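Trevau スイッチ仕分けデータ 説明書

概要
このデータは、両腕ロボットで押しボタンスイッチを仕分ける作業を記録したものです。Hedus という模倣学習の方法を評価するために作りました。方法の本体は別のリポジトリ Cirkemier にあります。この文書では、データの内容、記録の手順、評価の結果、そして分かっている問題を説明します。

目的
私たちが調べたいことは、一方の腕が動いている間に、もう一方の腕がどの位置で待つべきか、という点です。従来の設定では、待つ腕は毎回初期姿勢に戻っていました。Hedus では、待つ腕も容器の近くに残り、相手の腕の動作が終わる前に次の把持の準備をします。この待機の姿勢を人の操作データから学習できるかどうかが、研究の中心の問いです。

作業の内容
作業台の上に容器を三つ並べます。左右に半透明の白い箱、中央に青い浅いトレイを置きます。スイッチは最初、左右の白い箱の中にあります。ロボットは指示文に従い、指定された色のスイッチを一つずつつかみ、中央のトレイに移します。左の箱は左腕、右の箱は右腕が担当します。腕を交差させる動作は、このデータには含まれません。
スイッチの種類は、頭部の色で区別します。胴体の形は似ているので、方策は頭部の色を見て判断する必要があります。接点ブロックが付いたままの部品を使うため、重心が低く、上からつかむと少し傾くことがあります。

記録の手順
1. 容器の位置を作業台の印に合わせます。エピソードごとに、トレイだけを少しずらします。
2. スイッチを白い箱に入れます。立てて置く場合と、寝かせて置く場合があります。
3. 操作者は指示文を読み上げてから、遠隔操作を始めます。読み上げの音声は公開データに入っていません。
4. 先に動く腕がスイッチの頭部をつかむ間、もう一方の腕は自分の箱の縁の近くで、何も持たずに待ちます。

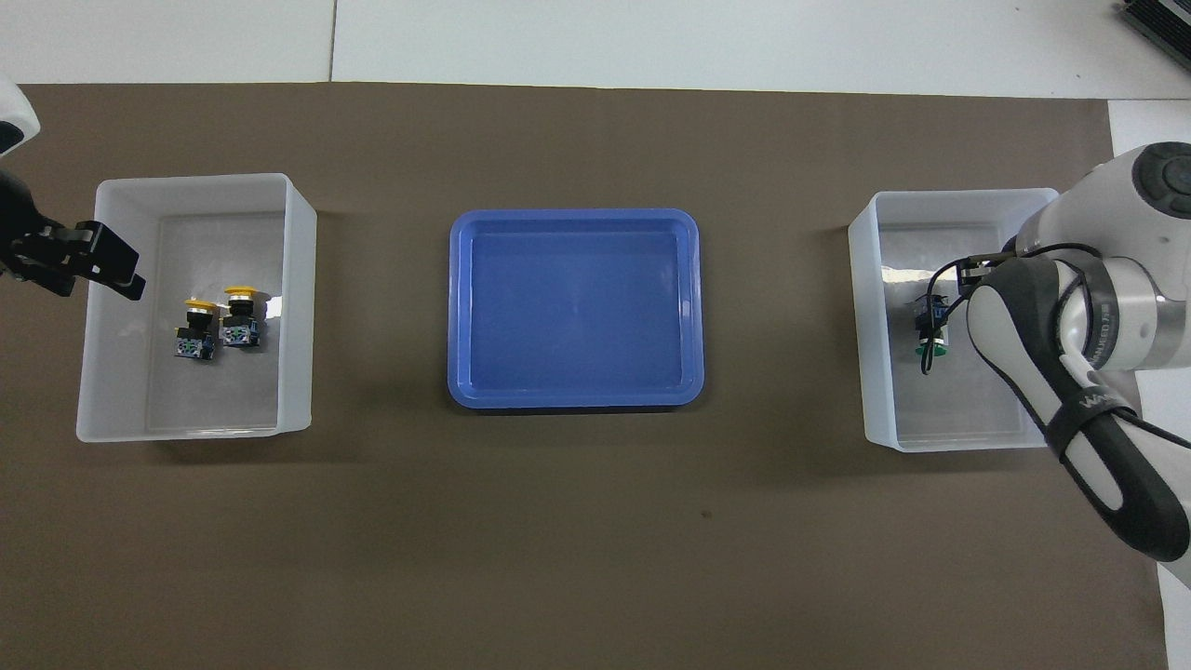 5. つかんだスイッチをトレイの上まで運び、底に触れてから指を開きます。高い位置から落とした場合は、そのエピソードに drop の印を付けます。
6. 指示されたスイッチがすべてトレイに入ったら、両腕を初期姿勢に戻し、記録を終了します。

データの構成
各エピソードは一つのフォルダに入っています。フォルダの中には、頭部カメラの映像、両腕の関節角度、グリッパの開き幅、指示文のテキスト、区間ラベルがあります。
区間ラベルは、接近、把持、運搬、解放、待機の5種類です。ラベルは左腕と右腕に別々に付けました。したがって、同じ時刻に左腕が「待機」、右腕が「把持」となることがあります。待機の区間を除いて学習したい場合は、読み込みの設定で skip_wait を有効にしてください。ただし、その設定では下に書いた結果を再現できません。
指示文は11通りあります。色だけを指定する文、箱と色を両方指定する文、順番を指定する文が含まれます。

評価の方法と結果
比較した方策は2つです。一つは待つ腕を初期姿勢に戻す方策、もう一つは Hedus の方策です。どちらも同じ指示文を使い、それぞれの指示文について11回試行しました。
完了までの時間は、Hedus の方が短くなりました。差が大きかったのは、左右の腕が交互に動く指示文です。片方の腕だけを使う指示文では、差はほとんど見られませんでした。把持の成功率については、二つの方策の間に明確な差を確認できていません。この点について、私たちは強い主張をしません。
失敗の多くは、二つのスイッチが近くに並んでいる配置で起きました。指が隣のスイッチの頭部に当たり、目標のスイッチが動いてしまう失敗です。待機の位置を箱の縁より少し外側にすると、この失敗は減りましたが、時間の利点も小さくなりました。

分かっている問題
・半透明の箱の壁に照明が反射し、内側に明るい部分ができることがあります。その近くにあるスイッチでは、把持の位置がずれやすいです。
・一部のスイッチにはケーブルが付いています。ケーブルが指にかかったエピソードも削除せず、cable の印を付けて残しました。
・3月に記録した分は、グリッパの開き幅の値に小さな遅れがあります。補正用のスクリプトは tools フォルダにあります。
・作業台の色は一種類だけです。別の色の台で同じ方策が動くかどうかは、まだ調べていません。

使用の条件
研究と教育の目的で自由に使うことができます。再配布するときは、この説明書を一緒に入れてください。安全を確認するためのデータとしては設計していませんので、実際の生産設備の判断には使わないでください。

関連するデータ
Whitlock は、同じ装置でコネクタの差し込みを記録したデータです。区間ラベルの形式は Trevau と同じですが、待機のラベルは左右共通になっています。二つを混ぜて学習する場合は、先に変換スクリプトを実行してください。変換の後で、左右のラベルの長さが映像のフレーム数と一致していることを確認してください。

誤りを見つけた場合は、エピソードの番号と一緒に Issue に書いてください。日本語でも英語でも構いません。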